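January, pen bench, twist mechanism rework

Carrying on from the last entry. The Korari ballpoints are back on the bench, same complaint as before: the tip creeps back in under writing pressure after the pen has had some use. Maham put 2,000 twist cycles on the cam rig overnight with pen B and it crept at the end of the run. Pen A, with the older cam, held.

Measured both cams with the small micrometer. The detent on B is shallower than on A and the shoulder is rounder. I had suspected the spring, but I swapped springs between the two pens and the fault stayed with the cam. Springs go back in their own bodies before anything else is done, I mixed them up once already this month.

Ritva thinks the rounding comes from tumbling the cams too long after moulding. Gornau do the tumbling for us and say the time hasn't changed. They may have changed the media. Mitali has written to ask and to get a few untumbled cams sent over.

## Cam trial

Turned three replacement cams from acetal rod on the small lathe:

- C1, copy of the A profile
- C2, A profile with a steeper return
- C3, same as C2 but with a slightly deeper detent

C1 works and feels like A, a bit dull at the end of the twist. C2 has a clean click and I would be happy with it. C3 is too stiff, and Chaminda couldn't turn it with one hand without shifting his grip on the barrel. C3 is out.

Ran C2 for 400 cycles by hand-loading the rig, checking the tip under the loupe between batches. No creep. I stopped there to free the rig for Nilmini's clip test. It needs the full 2,000 before I say anything to Plaltora.

Grease: used the thin silicone on C1 and C2, nothing on C3. Should have kept that the same for all three. Will repeat C3 with grease for completeness, low priority. 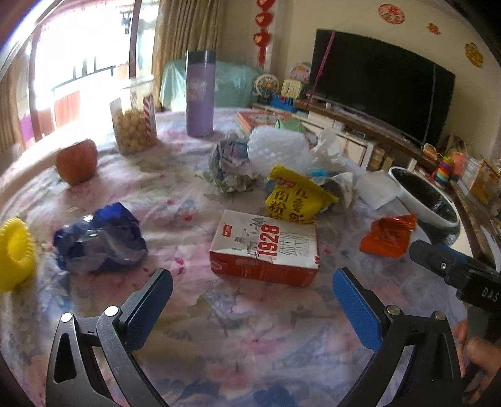
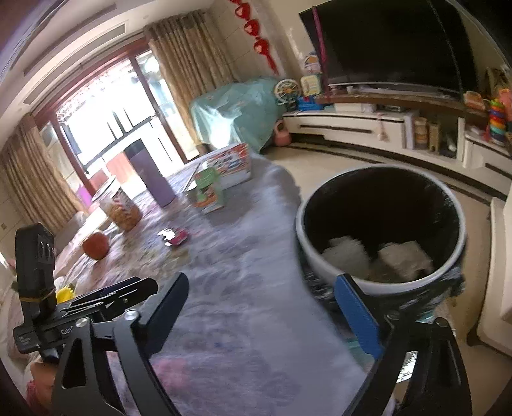 ## Clip test (Nilmini)

Clip opens and closes on a folded strip of shirt cotton, two layers. Nilmini stopped at 3,177 because the strip wore through, so that figure is the life of the cotton and says nothing much about the clip. The gap at the ball end had opened very slightly. Still grips a single sheet of paper held upright.

The plating is rubbed at the ball on the sample with the satin finish. The polished one has a mark in the same place but you have to tilt it to see it. Nilmini wants to try a heavier cotton next and change it at set intervals. Agreed.

One note on the fixing. The clip tab on the second sample had been pushed in at an angle, and the cap ring sits proud on that side. You can feel it with a fingernail. Looked through the tray and found the same on another cap. Chaminda is going to make a stop for the press so the tab can only go in square.

## Refills

The Jayawardena refills arrived, fine and medium. Medium fits with no play. Fine is loose at the nose and ticks against the tip opening when you write quickly. I thought it was the cam again until I put a medium refill in the same pen and the noise went. Tip diameter on the fine measures under the drawing. Put a paper sleeve round one as a test and it went quiet, so it is only the fit.

Ritva's writing notes on the medium: starts cleanly after a night lying uncapped, some blobbing on the downstroke on the coated paper, none on the plain pad. Colour is darker than the last lot. She prefers it, I don't mind either way.

## Barrel weight

Weighed the brass barrel pen complete with medium refill: 43 g. Too heavy for the drawing, and it tips back in the hand. Maham suggests boring the rear section out further, where there is plenty of wall. Ream one and try it before changing the drawing.

## To do

- Full run on C2, greased, tip checked at the start and end only
- Repeat C3 with grease when the rig is free
- Chase Gornau about the tumbling media (Mitali)
- Return the fine refills, keep two back for comparison
- Press stop (Chaminda)
- Bore out one brass rear section and weigh again
- Order acetal rod, only a short end left in the rack

Micrometer is reading slightly over at zero. I've reset it, but re-measure cam B before using my numbers from this morning.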